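Subject: Re: [home-automation-chat] Can any of them tidy a desk yet?

Hello all,

I've been meaning to answer Nicanor since his message came round, and I've finally sat down with a pot of tea and the laptop, so please forgive the length.

Nicanor Carretero wrote:

> My sister is convinced that in a year or two she'll have a machine that
> clears up after the children. I told her that the floor-cleaning sort is
> all she'll get for a good while, and she called me an old misery.
>
> Am I being one? I spent most of my working life at Javinden on the packing
> line, and we had arms there that could lift the same carton all day long.
> Give them a carton with a crushed corner and the whole line stopped. Has
> anyone seen one put away ordinary household bits and pieces, the sort of
> thing you'd find down the back of a sofa?
>
> Nicanor

You're not a misery, Nicanor, though I do think your sister has a bit more on her side than you allow. I've had a Rollo downstairs for two years now and I'm very fond of it (it gets stuck under the piano stool and bleeps until I come), but it has never picked up a single thing in its life. It pushes socks along in front of it, and I suppose that's a kind of tidying.

The trouble with tidying is all the choosing. A child of four will look at a heap on the carpet and see bricks, crayons and half a biscuit, and know that one of those goes in the bin. Your crushed carton is the same problem in working clothes. My nephew works for a small firm in Flaltby that fits out packing benches, and he reckons they can get an arm to manage 100 boxes in a row without a murmur – then a label peels up at one end and somebody has to walk over. He showed me their notes from a trial of the Duan, which made 200 attempts at picking cutlery out of a tray. It did very well with spoons. Forks were another matter, as the tines kept catching on one another.

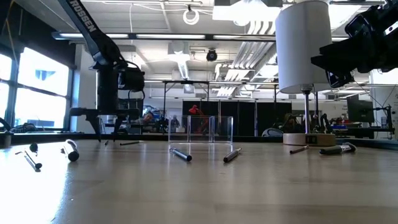 Pens are my own pet test, because every house has too many and they never end up where they belong. They're thin, they roll, and they come in just enough shapes to be a nuisance. Look at how the ones on that long table are lying, every which way, with a little black cap on its own off to the left, and the three clear bins side by side in the middle. I could sort that lot while talking on the telephone. For two long fingers on the end of an arm, I'd say a slim pen flat on a tabletop is a proper bit of work, and see-through bins can't be much help either if you're relying on a camera to find the edges. I've walked into a glass door myself, so I have every sympathy.

As for when your sister might have one, I'd guess that a machine for one cupboard or one worktop will come long before a machine for the whole house. I'd be quite happy with that. If it would do nothing but pair socks I'd clear a shelf for it tomorrow!

Has anybody else on the list seen one of these cope with laundry? I'm told towels are easy and fitted sheets are hopeless, and I can't say I do any better with the sheets.

All the best to everyone, and do tell your sister I said hello, Nicanor.

Maureen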